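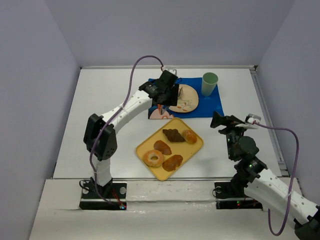 Does a higher success score mean a better gripper?
Only if both grippers faced the same items, start positions and time limit. Vendors seldom say.

Take the Zasum sheet: 200 grasps, up to 22 failures. Failures at what? A slip and a crushed roll get one mark each – I'd want them separated.
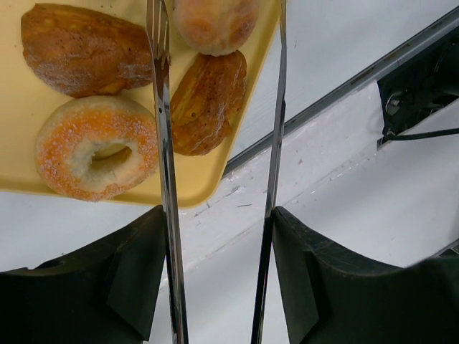

Tongs complicate it further. The Brisell fingers then hold a tool, and any flex belongs to both. Score the pair, and be wary of anyone who scores one.

Z. Georgiev, notes for July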